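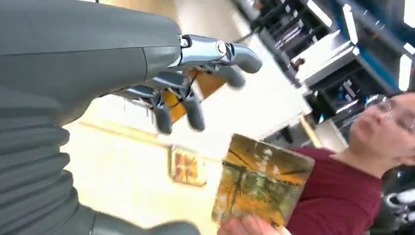
## Re: [trindus-list] Key cards, slots or sleeves?

17 February 2020

Hello all, and a special hello to whoever wrote in from the Stavon end of the list with the question about key cards. I meant to answer the same evening and then I got to pulling things off shelves, as I always do, and by the time I had cleared a place to type I had half the collection out. So you get a longer answer than you asked for!

> I have inherited a shoebox of hotel key cards, maybe more than one person should own, and I'd like to keep them where I can flip through them. Plastic sleeves in a binder make them hard to get at. Has anyone on the list used a wooden tray with slots? Do the edges get scuffed? And do you sort by place, by year, or by picture? I also have a few little paintings and a length of old tube from the same house, and I don't know where to put any of it. Advice on those is welcome too.

First, the slots. I went over to a plywood organizer two winters ago and I would not go back to the binder. Mine is a light, warm tan color, with a tall wall at the back, a lower one along the front and thin dividers making rows of narrow compartments. The dividers are notched into the front panel, so if you are handy you could make one over a weekend. I am not handy, and mine came from the Laitinen swap table with one divider already loose. A dab of wood glue fixed that, and it has behaved itself ever since.

The low front is the part I would insist on. You want the picture side of a card showing over the top when it is in its slot, with enough of the edge standing up to get hold of. My first tray had sides as tall as the cards and I ended up turning the whole thing upside down on a towel every time I wanted one from the middle.

As for scuffing, go over the top of every divider with very fine sandpaper before you put in a single card, then wipe the dust out with a dry brush. I skipped that step the first time and have a small row of scratched corners to show for it. Pull the card straight up and put it back straight down. It's the tilting that does the damage, and visitors will tilt.

I keep 70 cards in use and the rest in a tin. Plenty of us sort by town, and I did too for years, until I noticed that half of mine don't name a town anywhere I can read without my good glasses. Now I go by picture, and it has made me so much fonder of them.

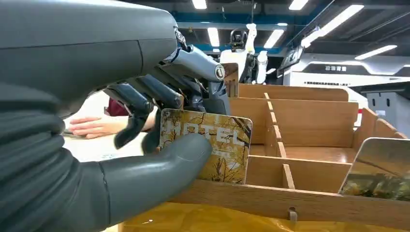 The autumn ones go at the left, then snow, then beaches, then the plain ones with only lettering, which I used to skip past and have come to like. My favorite is in the autumn group: golden-yellow leaves on thin dark branches, with HOTEL in big white see-through letters across the upper half. There is some tiny print under it as well. I couldn't tell you a thing about the hotel, but that card lives in the leftmost compartment and it will stay there.

One small practical note: leave 4 slots free if you can spare them. New cards always turn up in February, when people clean out their coat pockets, and shifting a full tray along by one is a miserable way to spend an evening.

Now, your little paintings. I have a small canvas I keep near the cards, a landscape that is all orange and ochre and yellow up at the top and goes down into greens and darker strokes that I take for trees and branches. It looks so well with the autumn cards that I tend to bring them out together. Hold a canvas like that by its lower edge or its sides, keep your fingers off the painted face, and stand it on a shelf out of the sun. Please don't stack them face to face, even with paper between. I did that with a pair from the Ternovis sale and one of them kept the paper.

And then the tube - I was so pleased you mentioned it, as I thought I was the only one here keeping such a thing.

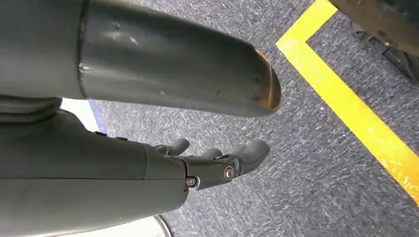

*4 min read*

Mine is charcoal gray and matte, with a seam around it and little pale scuffs here and there, and the rim has gone an orange-brown that looks like rust to me. I have never cleaned that off and I don't plan to. A soft dry cloth along the length is all it gets. If the rim on yours is flaking, set it on a sheet of newspaper and look after a week to see what has dropped. If there's hardly anything, leave it alone. If there's a fair bit, ask on the list again before you reach for oil or wax, as a couple of members know a good deal more about old metal than I do.

Keep it well away from the cards, whatever you decide. Rust dust gets into everything and shows up terribly on a white border. Mine has the low shelf to itself, lying on its side with a folded strip of felt under each end to stop it rolling.

I would love to know what pictures turn up in that shoebox. If you have doubles of anything with leaves on it, I have roughly 60 spares in the tin and would happily trade - beaches mostly, I'm afraid, but a few of the snowy ones are lovely.

Warmly, and with apologies for the length,

your Trindus list keeper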